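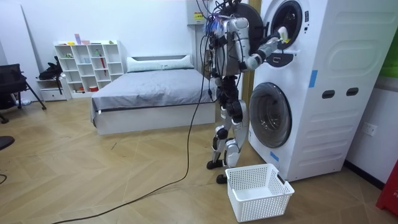 Tuesday, 8:40 a.m. Laundry room notes, continued from the last page. The question for this week is still why the towels come out of the dryer with damp seams when the rest of the load is done. Enda thinks it is the load size and I think it is the lint path, so we are going to change one at a time. Both machines are in the one stack, dryer above and washer below, and everything goes up from the lower drum to the upper one by way of the white plastic basket, which stays on the floor right in front. The blue tape on the side panel, above the two handle recesses, stays where it is. Same for the strip down by the washer door. Please don't peel either one.

Load 1. Bath towels only, the Panano ones, medium weight. Washed warm at 1000 rpm final spin. Weighed the basket empty on the kitchen scale and got 919 g, so take that off every reading from now on. Last week's numbers did not have it taken off and I have marked them in pencil.

Dried on the normal setting for 50 minutes. Body of the towels dry, hems damp, the double-folded ends worst. Same as before. Put them back for another short run and they came out fine but stiff.

Load 2. Same towels, rewashed, same spin. This time shook each one out before it went up into the dryer, where before I had just moved the whole wad over. Same 50 minutes. Hems still damp on the ones that had wrapped around each other, dry on the others. I did not separate them well enough before feeling them, so I can't say how many. Will do that properly next time.

Lint. Pulled the filter after each load and kept what came off in a sandwich bag with the load number on it. Load 1 gave a thick gray mat. Load 2 gave much less, which makes sense with towels that had already been through once. The filter itself feels slick when you run a thumb over the mesh. Bahman says that is dryer sheet residue and he is probably right, we used the Fandell sheets all through February. Washed it in the sink with dish soap and an old toothbrush. Water had been beading on the mesh and after the wash it ran straight through. Left it on the windowsill to dry and did not run the dryer in the meantime.

11:15. Filter back in. Load 3, same towels again, same everything, 50 minutes. Hems nearly dry. One bath sheet still damp along one end, but that one had balled up with a hand towel inside it. This is the best result so far. I would like to see it twice more before I write it on the whiteboard.

Note on the scale: it drifts if you leave it on with the basket sitting there. Zero it first, then put the basket down and read it right away. Bahman had a wet reading 186 g higher than mine on the same load and we think that was the drift, though he may also have caught the edge of the wall with the basket. Crossed his number out and kept mine. He has agreed to this.

Detergent. Switched to the Vumurier liquid for load 3 without thinking about it, because the powder box was empty. That is a second change and I should not have made it. It probably has nothing to do with drying, but it goes down here so that it doesn't confuse anybody later. Loads 4 and 5 will stay on the liquid. If somebody buys more powder, leave it closed until we are through.

Enda came by after lunch and wants a half load tried with the clean filter. Fine, but it goes after load 5. If we do it now we will not know which of the two fixed it. He also asked about the spin speed. The label inside the cupboard, in his handwriting, says to use the slower spin for towels and I can't find anybody who remembers the reason. I have left it at the faster one.

Small things:

The washer door wants to be left open between loads. It was shut all weekend and the gasket had a smell. Wiped it down with vinegar and water, smell mostly gone. There was a sock in the fold at the bottom, dark green, child's size. It is on the shelf if anyone wants it.

Bath sheets and hand towels should not go in together. The small ones end up inside the big ones every time.

Folding: Khổng's way of doing the bath towels in thirds fits the shelf, the halves do not. The shelf got restacked this way and there is now space for the pillowcases, which have been in a bag on top of the cupboard for as long as I have been here.

The duct behind the stack has not been looked at yet. To get to it the whole thing has to come forward and that is a two-person job - Enda and Bahman both said Thursday, late morning. Have the vacuum with the narrow nozzle ready, and foil tape. Put an old blanket down before moving anything so we don't scratch the floor. I don't expect much back there after the filter result but it should be checked once and written down.

To do before the next entry: loads 4 and 5 with the liquid, no sheets, filter brushed between. Separate the towels as they come out and lay them on the table in order. Check hems at both ends and write down the damp ones by towel and not just "some." Weigh wet and dry. The bags of lint are in the drawer under the iron, don't throw them out yet.

3:30 p.m. Load 4 is in the washer. Bahman will move it over.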